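Pay for the Pattern

I have been sewing for long enough to remember when a pattern came in a paper envelope from the shop in town and cost about the same as a zip and a reel of thread. Now most of mine arrive as files, and a good many of them are free. I think we have got too used to that, and I think it is making the patterns worse.

A friend in my Friday group, Dzintra Grigaitė, spent most of last winter drafting a quilted cot bumper bag, a thing that folds flat and zips round three sides. She made it up five times before she was happy with the corners. Then she put it online for the price of a sandwich and was told, within the week, that it ought to be free because there was something similar on Ondico already.
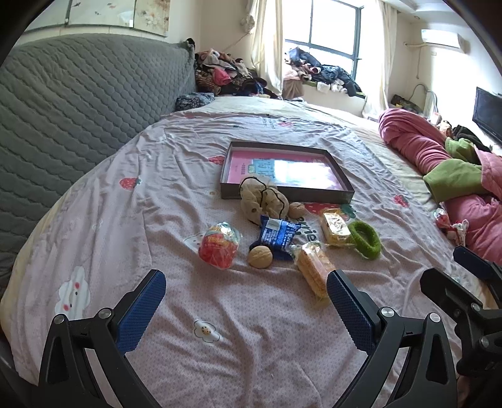

There was something similar. I downloaded it and tried it. The seam allowance is given on one page and left off the next, and the lining comes out shorter than the outer by the width of my thumb. Of the 40 comments underneath, most say "so cute, can't wait to try". Very few come from anyone who has sewn it.

A tested pattern costs money to produce. There is fabric, wadding, printer ink and a lot of evenings. Dzintra reckons she used up to 200 sheets of paper before the pieces matched across the joins. She doesn't expect to earn a wage from it, but she would like the next one to pay for its own calico.

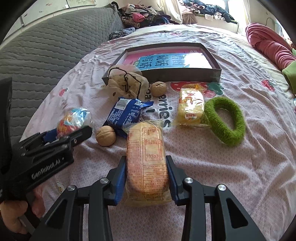
The usual answer is that sewing should be open to everybody, and I agree with that. Libraries lend pattern books. Ours at Girside has a whole shelf, and you can trace what you need at the big table by the window. My mother learned from a borrowed book and a bedsheet. But a library buys its books, so somebody was paid for the work at some point.

I would also say that a bad free pattern is dear in the end. I cut into two metres of good Lindsay cotton for a child's dressing gown in May and had to throw away both sleeves, which were drafted with the notches on the wrong side. I could have bought three decent patterns with what that cost me.

If you really can't pay, use the free ones, and leave a comment that is some use to the next person. Say what size you cut, what fabric you used and where it went wrong. If you can pay, pay, and don't email the file to your whole group afterwards. I have done that myself and I've stopped.

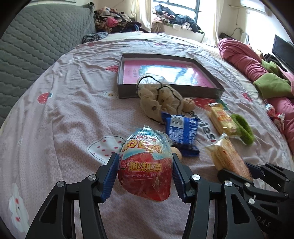 A QQ Egg in its twist of clear wrapping, with the strawberry print behind.

Dzintra is now working on a matching pillowcase with an envelope back. She has asked four of us to test it, and I've said I will do mine in brushed cotton once I've finished the hem on the curtains.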